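From the Plendmont Food Circle newsletter, June

Lemon syrup, and what to do with it all summer

In the last issue I promised to write about cold drinks without alcohol, and several members wrote to remind me of it when the warm weather started. So I keep my promise now. I am not a professional in this field. I learned these things in my grandmother's kitchen first, and later from mistakes in my own kitchen, which were more expensive because lemons cost more here.

When I moved to Plendmont I was surprised that people buy lemonade as a powder. I do not say this to offend anyone. I tried the powder and it has its place, for example when you go camping. But a good syrup needs only lemons, sugar, water and one evening of patience, and after this you have a drink ready in the refrigerator for many days. Guests come, you put a little in a glass, you add cold water, and you can sit down with them. For me this is the whole reason to make it.

Which lemons to buy

The skin gives more taste than the juice, so please look for lemons without wax. At Mujić, the grocery on the corner behind the library, they are usually kept in the wooden boxes near the door and not with the other citrus. If you do not see them, ask. The supermarket sometimes has them in a net bag, but there you must read the label with attention, as the word "natural" does not tell you anything about wax.

If you can find only waxed lemons, pour hot water over them, rub them well with a brush and dry them with a towel. This helps a good deal. It does not remove everything.

Choose fruit that feels heavy in the hand. The color is less important than I used to think. A lemon with a bit of green near the stem can be very juicy, and a perfect yellow one can be dry like paper inside. Thin skin normally means more juice, thick skin means more oil, and for syrup I like to have both kinds in the bowl.

The basic recipe

You need 4 large lemons, 200 grams of white sugar and the same weight of water. Some of you asked me last time to write everything in cups. For sugar this is one level cup. For water it is a little less than one cup. I still recommend a kitchen scale, and the club has one to lend if you do not want to buy it.

Wash the lemons and dry them. Take off the yellow part of the skin with a vegetable peeler and try to leave the white part on the fruit. The white part is bitter. A small amount does not matter, so do not become nervous over it.

Put the peels in a bowl, pour the sugar on top and press them together with your fingers or with the end of a rolling pin. Cover the bowl and leave it on the counter overnight. In the morning the sugar will look like wet sand, and when you lift the cover the smell is so strong that my neighbor once knocked on the door to ask what I was baking. The sugar pulls the oil out of the skin. In old cookbooks this is called oleo saccharum, a big name for a very simple thing.

Bring the water almost to a boil and pour it on the sugar and peels. Stir until you do not hear the sugar scratching on the bottom of the bowl anymore. Let it cool down completely. Then squeeze the lemons, add the juice, and pour all of it through a fine strainer.

I want to repeat the part about cooling. If you add the juice when the syrup is still hot, the taste becomes flat, a little like jam. I made it this way for years and believed that it was the fault of the lemons.

Do not throw away the peels. They can be dried in the oven on the lowest heat and eaten as candy, or cut small for a cake.

Bottles and keeping

The syrup should go into a clean glass bottle with a good closure. Wash the bottle in hot water with soap, rinse it well, and let it dry upside down. My grandmother put hers in the oven, and I do this too when I make a big amount, but you must start with a cold oven or the glass can break.

I prefer bottles with flat sides. They stand close together in the refrigerator door and do not roll when you lay them down. Round ones are prettier on the table, perhaps, but my refrigerator is small and I have to be practical. A wide neck is easier to wash. A narrow neck is easier to pour from. I have not found a bottle which is good in both things, and if one of our readers has, please write to me.

Put a label with the month and what is inside. This sounds unnecessary until you have lemon syrup and ginger syrup in the same refrigerator, and a visitor who takes ginger with a lot of confidence.

In the refrigerator it stays good for 2 weeks. With more sugar it would stay longer, but then it is too sweet for my taste. If you see anything cloudy that was not there before, or if there is a smell of yeast when you open it, pour it out. You can also freeze it in an ice cube tray. The cubes will be somewhat soft because of the sugar, so put them in a bag and take them out with a spoon.

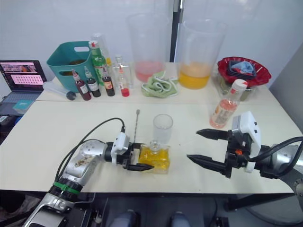

How to mix the drink

The usual proportion is one part syrup to five parts cold water. Begin with this and change it after you taste. For children I use more water. For my father-in-law I use less, and he adds sugar also, and I look in the other direction.

Syrup is heavier than water and it goes to the bottom, so the order is important. Put the syrup in the glass first, then a small amount of water, and stir. After this add the rest of the water, and the ice at the end. A long spoon is useful here, especially in a tall glass, where a teaspoon disappears and you must fish for it with your fingers. If you use sparkling water, stir only one time and slowly, from the bottom up, or you will lose the bubbles.

Use a plain glass. I know that there are many beautiful colored glasses in the stores now, and jars with handles, but I like to see when the syrup is mixed in and when it is not.

Some additions I like

A few leaves of mint, hit between the hands one time before you put them in. Do not cut them, they become black.

A slice of cucumber. My daughter says this is a drink for a hotel, and she drinks it anyway.

A very small pinch of salt, in the bottle and not in the glass. You should not taste it. It makes the lemon rounder, I do not know a better word in English.

Cold black tea in place of half of the water. Make the tea weak and let it cool outside the refrigerator, or it will turn cloudy.

Elderflower, if you know a clean bush far from the road. The season in our area is short and it is nearly finished. Two or three heads in the bowl with the peels overnight are enough. Shake them first, as there are always small insects living in them.

Something I do not recommend is basil together with mint. I tried it for a birthday and the whole pitcher tasted like toothpaste with pizza.

If it went wrong

Too bitter: there was too much white part on the peels, or they stayed in the warm water too long. You can save it by making a second, plain syrup of sugar and water and mixing the two.

Too sour: add sugar dissolved in a little hot water. Do not add dry sugar to cold syrup, it will sit on the bottom.

Too weak: you probably had lemons with not much oil in the skin. Use more syrup in the glass and better lemons next time.

There are crystals in the bottle: stand the bottle in warm water for some minutes and turn it gently. It is not spoiled.

Where to taste it

The café Prestevow has agreed to serve our lemon drink during July, made by their own kitchen after this recipe. They use Kastberg sparkling water, which is saltier than what I have at home, and I must admit that I like their version very much. Members get the first glass free when they show the card. Our circle has 363 members now, so please do not all go on the same afternoon.

We will also have a table at the summer market, next to the honey people, from 10 in the morning until the ice is gone. If you want to bring your own syrup for exchange, any fruit is welcome. Please write the ingredients on the bottle, as we have members with allergies. Empty bottles can be returned to the box in the library entrance, clean and without the labels. The old labels come off easily if you put a little cooking oil on them and wait one hour.

For the next issue I would like to write about red currants, and I am looking for someone who has too many of them.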